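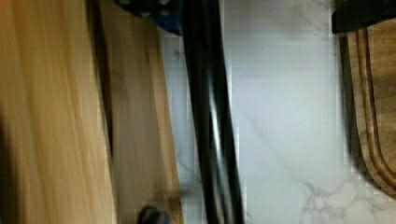 Grolside bread swap returns to Fonseca Hall with a longer day and a bigger oven

Posted in Community, Food & Drink

The Grolside Bread Swap is coming back to Fonseca Hall on Sun 24 September, and if you were one of the people who stood in the line down Nallar Street last year, clutching a warm loaf and wondering whether you would ever reach the door, you will be glad to hear that it will run for longer this time. Doors open at 9 in the morning and the last swaps will be made at 4, which gives everybody two more hours than before.

For anyone new to town, the idea is a simple one and has stayed pretty much the same since the first swap was held in the back of the old feed store. You bring a loaf you have baked yourself, you get a ticket for it at the front table, and you trade the ticket for somebody else's loaf. Bring two loaves and you get two tickets. There is no judging and there are no ribbons, and a lopsided sandwich loaf counts for just as much as a sourdough that took three days.

Carolina Rebelo has run the swap for the past six years, and she spent a good part of last week on the phone lining up flour, tables and a replacement for the hall's old oven, which gave up in February halfway through the pancake supper. The new one is a double-deck model bought with money raised over the spring and summer, and it can take 19 loaves at a time.

"The old oven had a hot corner at the back, and you had to know to turn everything at the halfway point or you'd get one black end," Rebelo said. "I got kind of fond of it. But I was also the one scraping it out every year, so I'm not going to pretend I cried when they hauled it away."

Last year the front table handed out 400 tickets, which was far more than anyone had planned for, and by early afternoon the only things left on the shelves were a few bags of rolls and one very large rye that eventually went home with the man who had brought it. To keep things moving, there will be two ticket tables this time, one inside the main door and one by the side entrance on the parking lot. People who need a seat while they wait can use the side entrance, where the hallway has benches.

The beginners' class, which a lot of readers have written in to ask about, is on again too. It starts at 10 in the small room upstairs and covers a plain white loaf from mixing to shaping. Your dough goes into the new oven downstairs while you have lunch, and you can either take the bread home or put it straight into the swap - most people last year took it home, and who could blame them. The class costs $4, payable at the door, and children are welcome with a grown-up. Aprons are provided, although Rebelo suggests wearing something you don't mind getting flour on anyway.

Upstairs there will also be a table of old recipe cards, and this is the part of the day that I would go for even if I couldn't bake at all. The collection was started by families on the east side of town and has grown to 160 cards, some of them typed, most of them handwritten, and a few so spattered with butter that you have to tilt them toward the window to read them. Visitors are free to copy down anything they like. If you have a family recipe you would like to add, please bring a copy and hang on to the original, as a couple of much-loved cards went missing in the crowd last year and have never come home. (If you find a molasses oatmeal bread card in a coat pocket, Rebelo would love to hear from you.)

Soup will be served from noon in the main hall, with a choice of split pea or tomato, and coffee will be going all day. The Vonex Street Band has promised to play two sets in the afternoon, outdoors if the weather is kind and in the lobby if it isn't.

A few practical notes for bakers. Loaves should be fully cooled and wrapped in paper or a clean cloth, and each one needs a label listing the ingredients, with nuts, sesame, milk and eggs written large enough to read across a table. Please leave anything with a meat or custard filling at home. Gluten-free loaves have their own table at the far end of the hall and their own color of ticket, so they can be traded for one another without any mixing. Sliced bread is fine, but whole loaves tend to go faster.

Parking at the hall is limited, and the lot fills early. The elementary school across the street is opening its lot for the day, and there is room for bicycles along the fence on Nallar Street. The hall is step-free at both entrances, and the upstairs rooms can be reached by the elevator next to the kitchen.

Anyone who can spare an hour to help set up on Saturday afternoon, or to sweep up when it is all over, can leave their name at the hall office. Helpers get soup and first pick of whatever bread is left.

"Last year that was the rolls," Rebelo said. "They were good rolls, though. I had them for breakfast all week."

Admission to the swap is free. The hall office is open weekday mornings for questions and for signing up for the beginners' class, which has a few spots left as of this writing.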